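Monday, February 18, 2019

The bathroom scale quit in December and I still haven't replaced it. I've been walking to work instead of weighing myself.

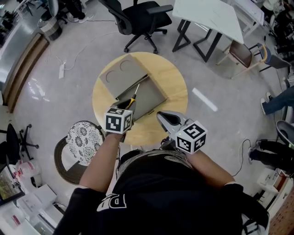 ## The route

It's 2 miles from Trulstead to the office if I cut through Stamgate. Qianru Yao does the same walk with her dog – she's faster than me on the hill.

## Shoes

I paid $60 for a pair at Kallstead. The left heel rubs. Thicker socks helped a little, and I'll try new insoles next week.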